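Call for Participants: Handwriting and Letter-Writing Study

Losden Centre for Written Communication

Applications are invited from adults living in Losden and the surrounding villages to take part in a study of handwriting in everyday life. The study is funded by the Rondell Trust and forms the second stage of the Babalola Survey of Personal Correspondence, to which 1,165 households replied by post.

The first stage asked residents how often they wrote by hand and to whom. Of the households that replied, 724 reported that at least one member had sent a handwritten letter or card within the previous year. The second stage will examine how such letters are planned, drafted and corrected, and whether writers who were taught joined handwriting at school set about the task differently from those who were not.

Participants will attend 4 sessions at the Centre between March and June. Each session lasts 90 minutes, including a break. At the first session participants will complete a short questionnaire on their schooling and present writing habits. At the remaining sessions they will write letters on set subjects, addressed to a relative, a neighbour and a public body respectively.

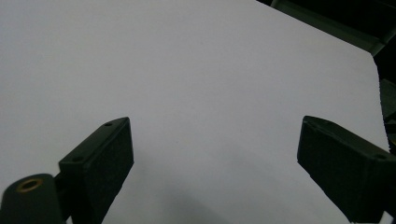 Letters will be assessed for layout, legibility and revision. Spelling and grammar will not be marked, and no participant will be given a score. Copies of all letters will be held under a reference number and will not be passed to any third party. Participants may ask for the return of their originals once the study has closed.

Applicants must be aged 18 or over and able to write in English for 20 minutes without assistance. Left-handed writers are particularly encouraged to apply, as are persons who learned to write first in another script. Current employees of the Centre and members of their households are not eligible.

A payment of £25 will be made for each session attended. Reasonable travel costs within the county will be met on production of a receipt. Sessions are held in the Flisonora Room on the ground floor, which has step-free access from the car park. Morning sessions begin at 10.15 am and evening sessions at 6.30 pm.

Application forms may be collected from the reception desk or requested by post. Completed forms should reach the Study Office by the end of February. Applicants will be informed of the outcome in writing. Those not selected may ask to be placed on the reserve list.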